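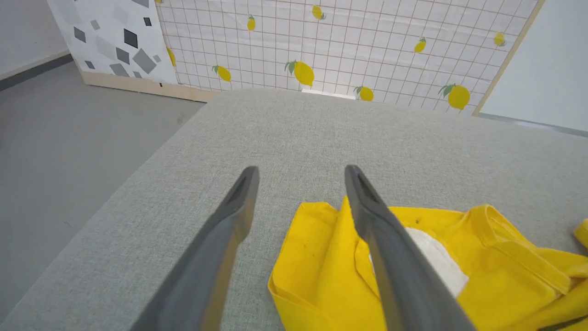
Where do people put clothes down before they fold them? In the homes we visited, mostly on the nearest soft, flat surface, such as an ottoman or the end of a couch.

4.2 Folding surfaces

Figure 3. Yellow cloth on a light gray upholstered surface.

We coded 353 folding episodes from 124 households. Upholstered surfaces were used more often than tables. Woven covers held a garment in place while the sleeves were turned in, but small pieces tended to bunch up. Episodes from March were coded twice, by Auer and Đàm, and differences were settled by discussion.

12 shares | 2 comments

Damian Steiner
Did you separate T-shirts from towels? I fold those in different rooms.

Valentin Aigner
We use the bed for everything. Would like to see the table for 4.3.

Contact | Copyright Trutholm | Back to top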